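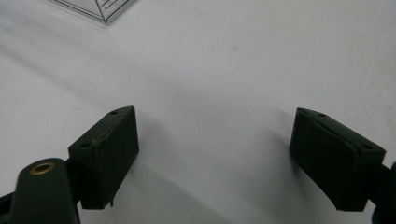 How do I clean a clear plastic box without making scratches on it?
Use lukewarm water with a drop of washing-up liquid and a soft cloth, and let it dry in the air.

Sorin Roman
Posted February 28, 2019

I have bought a clear storage box for my desk, 25 cm long, and I want to keep it nice. My old one became cloudy after I cleaned it with kitchen paper. The table under it is white, so every mark is seen. Which cloth is good, and may I use window spray?

Smaranda Chiriac

Please do not use window spray if you are not sure what the box is made of. Some sprays contain ammonia, and acrylic does not like it. I rinse first, so the dust goes away, and then I wipe with a microfibre cloth in straight lines. For the corners I take a cotton bud. The cloth must be washed without softener, otherwise it leaves a film.

Ghassan Khasawneh

Kitchen paper was the mistake. I use an old T-shirt and it is fine for 4 years.

Brândușa Gavrilă

I agree with Smaranda about the rinsing. I want to add that an empty box on a white table shows you the streaks only from a low side, when the light reflects on the floor of it. So bend down and look before you put your things back.

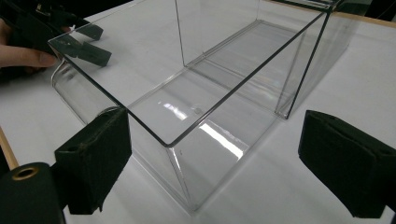 Similar topics

Removing sticker glue from a clear lid
White table has grey marks after moving boxes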